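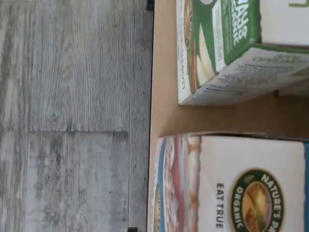
Sales floor, cereal tray beside gray plank flooring

Print this page | E-mail this page

Drudstead Market — monthly floor and aisle check, October

Walkways 49 in. clear: OK
Planks flat, seams closed: OK in aisles 1 to 6. Lifted edge by the Mallet Street door — tape down, refit before opening.
Entry mats: one curled, replace.
Spill kits: 2 of 3 full. Reorder from Jasten.
Extinguishers: tags current.
Exit lights: rear one dim. New battery ordered.
Stockroom shelf limit 800 lb posted: sign missing on bay 24.
Ladder feet: worn, pulled from use.

Recheck open items before the Zindham visit.

Print | E-mail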